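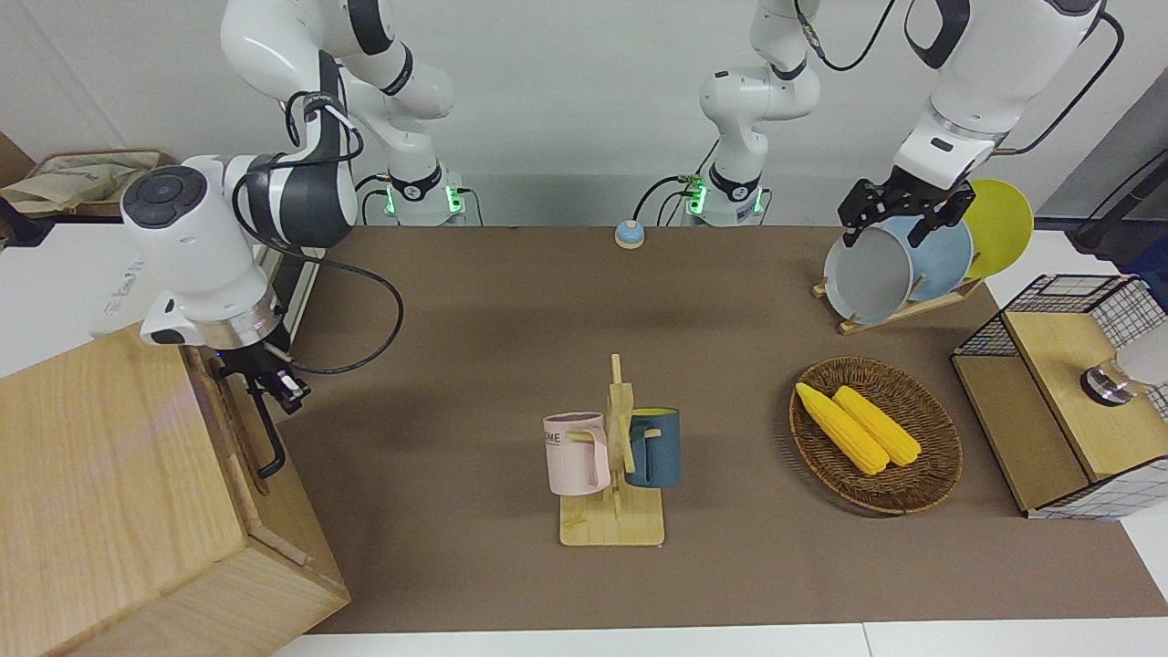
Everyone in my house puts the plates back in a different order, and each of us believes the others are doing it wrong, Macarena Villanueva wrote after taking part in our February sessions. She added that she had never been asked to say what her own order was, and found that it took her some time to put it into words.

CALL FOR PARTICIPANTS
Putting Away: A Study of Everyday Order in the Kitchen
Sturnow Center for Household Research, Clititz

The Sturnow Center for Household Research invites adults living in Clititz and the surrounding area to take part in a study of how people put away ordinary kitchen things. The study is directed by Atif Tanoli and is carried out under the Center's Rana program on domestic work. Sessions begin in August 2026 and continue until all places have been filled.

The Center seeks 20 participants. Previous research experience is not required. Applicants should be people who wash, dry, sort, or put away dishes and groceries as a regular part of their week, whether in their own home, in a shared house, or in paid work.

Background

Most published advice on kitchen storage concerns the design of cabinets and the amount of space available. Much less has been written about the small decisions made at the counter: where a plate goes while the hands are busy with something else, which mug is hung first, whether food is cleared before the dishes or afterward. These decisions differ from one household to the next and are seldom discussed, even by people who share a kitchen for many years.

The February sessions were limited to plates and bowls. Several participants remarked that this left out the part of the work they found most difficult, namely the things that do not belong to a set. In response, the present study has been widened to include mugs, fresh produce, small packets, and open drawers.

What the sessions involve

Each participant attends one session of 93 minutes at the Center's kitchen laboratory in the Jureck Building. The session has a practical part and a conversation. In the practical part, the participant works at a table with household objects of familiar kinds and is asked to put them in order as he or she would at home. Participants may change their minds, move an object more than once, or leave something where it is. All of these are of interest to the study.

The conversation follows after a short break. A member of the research staff will ask about the participant's usual habits, where those habits were learned, and any disagreements about them in the household. Participants may decline to answer any question. 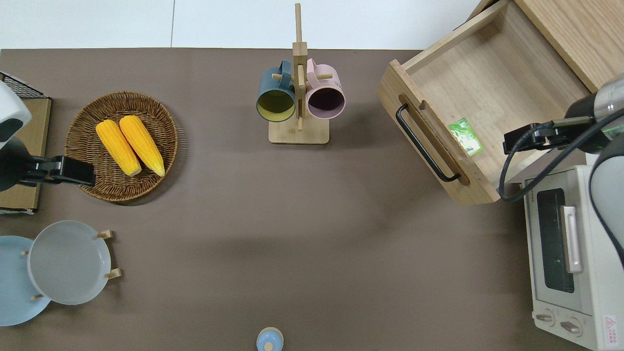
3 min read remaining

The objects used in the study

The tasks make use of objects that most people will recognize from their own kitchens. Plates are stored on edge in a wooden rack. Mugs are hung by their handles on a wooden mug tree. Corn on the cob and other produce may be placed in a woven basket, and small packets may go into a wooden drawer. Participants are not told in advance which objects they will work with, and the selection changes between sessions.

Storing plates upright is common in some homes and unfamiliar in others. Participants who have never used a rack of this kind are encouraged to apply. The same is true of mug trees, about which the February participants held firm and opposing opinions. One objected that the mugs gather dust when they hang in the open; another stated that she would not own a kitchen without one, as a mug kept at the back of a cabinet is a mug that goes unused.

The drawer task deals with a question that came up repeatedly in February. Many households keep one drawer for things that have no other place, such as seasoning packets, string, and spare batteries. The Center wishes to learn how people decide that an object belongs in a drawer of this sort, and at what point they would move it elsewhere.

Participants do not need to bring anything. Those who wish to bring an object of their own that is awkward to store may do so, provided that it can be carried in one hand and contains no glass. Knives may not be brought to the session.

Who may apply

Applicants must meet the following conditions:

Be 18 years of age or older.
Be able to attend one session in person in Clititz.
Be able to hold a conversation in English or Spanish. Sessions in Spanish are available on request.
Be able to handle light objects at table height, either seated or standing.

The height of the working surface can be adjusted. Applicants who use a wheelchair, who have reduced grip, or who work with one hand are warmly encouraged to apply, as their methods are poorly represented in earlier studies. Please state any needs on the application form so that the room can be prepared.

Two members of the same household may apply together. They will attend separate sessions and are asked not to discuss the tasks until both have finished. Persons who took part in February may not apply again, but they are welcome to pass this call on to others.

Payment and expenses

Each participant receives $143 on completion of the session. Payment is made by check or bank transfer, as the participant prefers. Bus fares within the county are refunded on presentation of a ticket or receipt, and parking behind the Jureck Building is free of charge to participants. A participant who ends the session early, for any reason, receives the full payment.

Records and privacy

The practical part is recorded on video, and the conversation is recorded as sound only. Recordings are stored under a number and are kept apart from names and addresses. Participants may ask to have their recordings deleted at any time before the results are published. No recording will be shown in public without separate written permission, which may be refused without affecting payment or participation.

The Center does not assess tidiness. No score is given, and no report on an individual's habits is prepared for the participant or for anyone else. The findings will appear in the Rana program's working papers, and a plain-language summary will be mailed to all participants who request one.

How to apply

Application forms are available at the front desk of the Sturnow Center and at the public library in Clititz. Applicants are asked to provide the following:

Name and a telephone number or mailing address.
The number of people in the household.
A short description, in the applicant's own words, of how clean dishes are put away at home. A few sentences are sufficient.
Preferred times of day. Morning, afternoon, and early evening sessions are offered.

The short description is used to ensure that a range of habits is included, and it is not judged on spelling or style. Applicants who prefer to give it by telephone may do so by asking the front desk for an appointment.

Completed forms should be returned to the front desk or mailed to the Center, marked for the attention of Atif Tanoli. Each applicant will receive a reply in writing. Where more suitable applications are received than there are places, a waiting list will be kept, and persons on it may be contacted at short notice if a place becomes free.

Confirmed participants will be sent directions to the kitchen laboratory, a copy of the consent form, and the name of the staff member who will meet them at the entrance. Please read the consent form before the session and bring any questions about it. The form is signed at the Center, after those questions have been answered.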